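Search this site
Enter keywords
Go

Bottle sorters and table clearers wanted (part-time)

2021-02-25
Posted by Efa Kneath

Print this page | E-mail this page to a friend

Savstead is looking for 4 people to sort used drinks bottles at our unit on Viner Road. The work is part-time and paid by the hour. We started the bottle side of the business in December and there is now more coming in than the present team can get through in the hours they have.

The bottles reach us mixed, in sacks, from offices, canteens and two student halls. They are mostly small plastic drinks bottles, a good many of them imported teas and milk drinks, and they come in with caps and labels still on. Each sack is opened on to a table and sorted by hand. Last month we dealt with 787 sacks.

The work

You will stand or sit at a table and take the bottles a few at a time. Clear plastic goes one way, white and other opaque plastic another, and coloured plastic a third. Caps are unscrewed and put in the cap tub. Neck bands are cut off with the blunt-ended scissors provided. Full-length labels are peeled if they will come away and left if they won't.

Any bottle with drink still in it is emptied at the sink before it goes any further. Glass, cans and cartons turn up now and then and go in the grey crate by the door.

Labels are in several languages and you do not need to be able to read them. Sorting is done by the plastic, the colour and the mark on the base. Please don't go by the front label, as a clear bottle can look white with a big label round it.

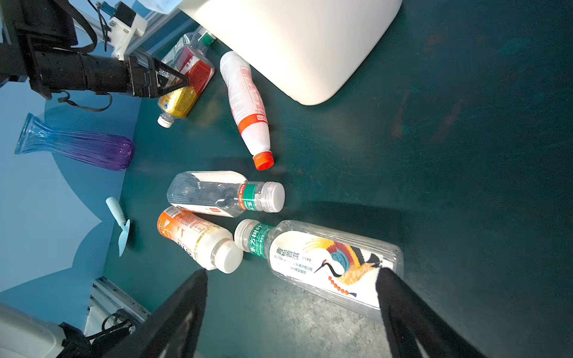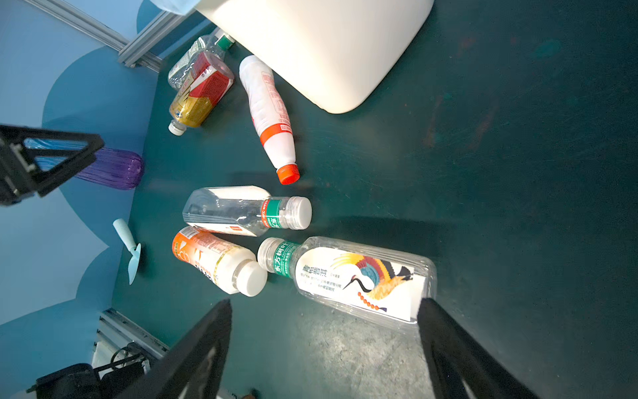

Mixed drinks bottles on the sorting table, with the crane-label bottle among them.

At the end of each session the tables are wiped down, the floor is swept and the full bags are tied and moved to the back bay. Bags of empties are light but bulky. Bags of caps are heavier, and these are moved on the trolley.

Hours

There are two sessions a day, morning and afternoon, each of nearly 4 hours with a paid break in the middle. Most people do three or four sessions a week. We can be flexible about which ones, provided we know by the end of the week before. There is no evening or night work.

Pay is the same for both sessions and is made monthly into a bank account. Travel is not paid. Gloves, aprons and eye protection are supplied. You will need your own flat, closed shoes.

Who we are looking for

No experience is needed and there is no upper age limit. You must be 18 or over and allowed to work in the UK. You should be comfortable using your hands for a whole session and not mind sticky bottles or the smell of old milk drinks. Being careful matters more to us than being quick. A bag with the wrong plastic in it is sent back by Plement, who take our sorted bottles, and then has to be done again.

It would help if you can tell the common plastics apart by their base marks, but we teach this on the first day. The chart is on the wall by the sink.

If you have an allergy to milk or nuts please tell us when you apply so that we can talk about whether the job is suitable. Please also say if you need a seat of a certain height or any other change to the table. The tables on the window side can be raised and lowered, the others can't.

The unit

We are at the far end of the Ingvarsson building, ground floor, through the blue door. There is step-free access from the car park. The unit is heated but the back bay is not, so bring a jumper. Tea and coffee are free and there is a fridge and a microwave. Numbers in the room are being kept down at present and tables are spaced apart. Face coverings are worn unless you are exempt.

How to apply

Send a short letter or e-mail to Efa Kneath at Savstead with your name, a phone number, the sessions you could do and when you could start. A CV is welcome but not needed. If you would rather apply in person, forms can be collected from the Ingvarsson front desk.

People we would like to meet will be asked in for a paid trial session at the tables. We will ring everyone who has done a trial, whether or not we are offering them work. Two references are asked for after that. One of them can be from someone who knows you outside work.

Applications from people who have been out of work for some time are welcome, as are applications from two people who wish to share one place.

Print this page | E-mail this page to a friend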